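Workroom B: clearing flat surfaces and floor edges
Gallery 3, housekeeping notes, Madden building

Wednesday, August 7, 2019
Compiled by Dolores Schumacher

Workroom B has white furniture, a light wood-pattern floor and too few wall outlets. The surfaces fill with packaging during the week. The standing procedure is to take packaging off the tops of the furniture first, then wipe, then deal with the floor. The order matters because crumbs and specks wiped off a top end up on the floor, and a floor done first has to be done again.

Terms used in the captions:

"Wrapper" covers any light packaging, paper or plastic, empty or not yet checked.
"Top" means any horizontal surface above knee height, including the tops of appliances.
"Edge zone" is the strip of floor within reach of the furniture feet, where cables collect.

Wrappers are checked before they go in the bin. Small hardware has been thrown out with them in the past, including a set of shelf pins for the Wuretti cabinet that took until November to replace.

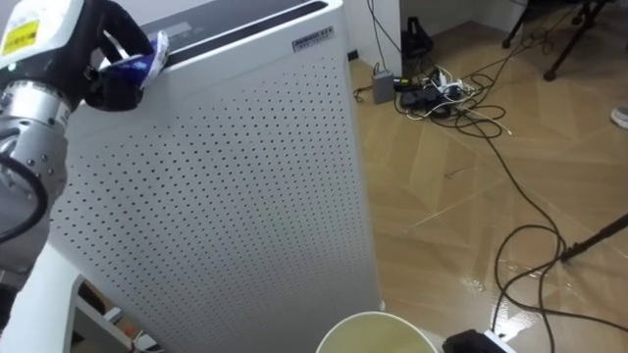
Wrapper at the upper edge of the air purifier. Appliance tops count as tops. The open shelf compartment beside it holds mixed small items and is sorted separately.
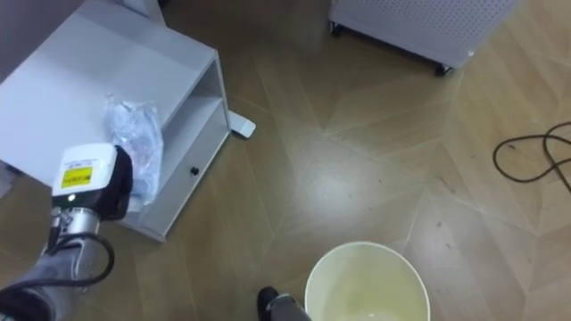 Crumpled clear bag on the white cabinet. Clear plastic on matte white is easy to miss from the doorway; check from above and at an angle.

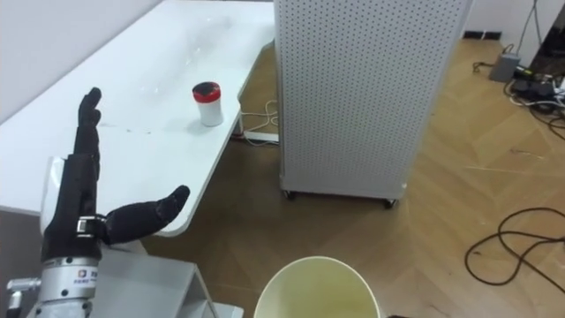 Long table, glossy top. Faint dark smudges and specks. Dry cloth for the specks, damp cloth for the smudges. 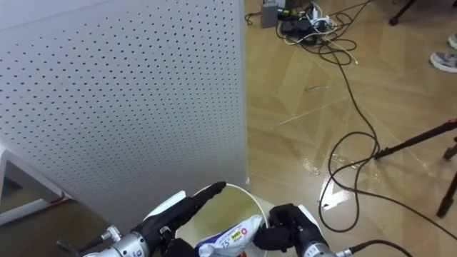

Edge zone beside the perforated panel. Power strip, adapter, black and white wiring, with one long black cable looping across the floor.

Gil-soo Hyun wrote in after the draft of this page went around that the cable should be handled before any of the tops, since a person carrying a bin walks straight through that part of the room and looks at the bin, not the floor. He would coil the slack next to the power strip, close the coil with a hook-and-loop tie, and only then start collecting wrappers. He also asked that the damp cloth be kept on the far side of the room until the strip is off the floor.

Both points are accepted, and the order of work now reads as follows.

1. Trace each loose cable from the strip to its far end. Do not pull on it. Coil the slack at the strip end and tie it.
2. Raise the power strip off the floor if the cable lengths allow. If they do not, leave it where it is and sweep around it dry.
3. Collect wrappers from all tops, appliances included. Feel each one for contents, then bin it.
4. Wipe the tops from the back edge toward the front. Catch the specks in the cloth at the rounded edge of the table instead of letting them drop.
5. Sweep the floor along the direction of the pattern, then damp mop the open area only.

Notes on the purifier. The perforated face is cleaned with a soft brush attachment at low suction. Spray is not used on it. A cloth tends to push lint into the holes and should be kept for the top panel. Leave 300 mm of clear floor in front of the perforations; bins, boxes and bags of supplies get parked there and restrict the intake. The clearance is our own house rule and applies in all the workrooms.

Notes on the table. The gloss finish shows streaks under side light. Use 2 cloths, one damp and one dry, and follow the first with the second before the surface dries by itself. Abrasive pads are not to be used on it. Soon-im Ko has the part number for the replacement cloths.

Notes on the cabinet. The matte top marks less than the table but holds dust along the edges. The open compartment is wiped only when empty. The small knob is tightened by hand; a screwdriver strips the insert.

Outstanding:

Cable tray for the edge zone, priced, not ordered.
Lidded bin to replace the open one. Kyung-hwa Min is comparing sizes.
Felt pads for the table feet, if the floor supplier confirms they will not mark the finish.

Corrections to the order of work go to Dolores Schumacher by the usual mailbox. Gallery 2 covers the storage corridor and has not been revised.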